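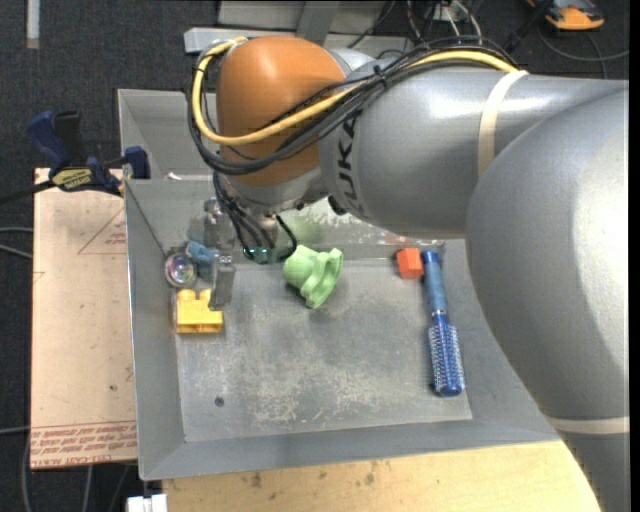 Print | E-mail

1/9 Open day at Helard in Nedton, May 24, 2022

I promised some of you to write how it was, so I do it in small posts. My English is slow, please be patient with me.

2/9 The visit began in the hall at the back. Our group was led by Myrtle Quintanilla, who works with the picking robots. She spoke without a microphone, and I stood near the front, so I understood nearly everything.

3/9 The arm is a KUKA and it is much bigger than I had imagined. The bin under it is plain sheet metal, quite scratched on the floor. I had expected factory parts inside. There was a hairbrush, a yellow toy block and a small red-orange cube.

4/9 I asked why such objects. Myrtle said that a hairbrush is a good teacher: one end is smooth, the other end is all bristles, and the gripper must choose where to hold. Shiny and transparent things are harder still for the software.

5/9 The software is called Prenamer. For each visitor group they let it make 100 attempts. With the group before us it had 83 good picks. She wrote the number on the whiteboard, also the bad ones, and I liked this.

6/9 A boy asked if it can break the toys. Answer: yes, it has happened, and therefore they buy cheap ones.

7/9 What surprised me was the waiting. Between two picks there is a pause of about 5 seconds while it calculates. My neighbour from Marchetti, where they pack tiles, found this too slow. I found it rather pleasant, one has time to guess which object comes next. I guessed wrong most times.

8/9 Practical: entrance is free, the number 23 bus stops at the gate, and the coffee is finished early. Wear warm shoes, we stood a long time.

9/9 The next open day is in September. I will go again and bring my sister, she has many questions about the cables.

Print | E-mail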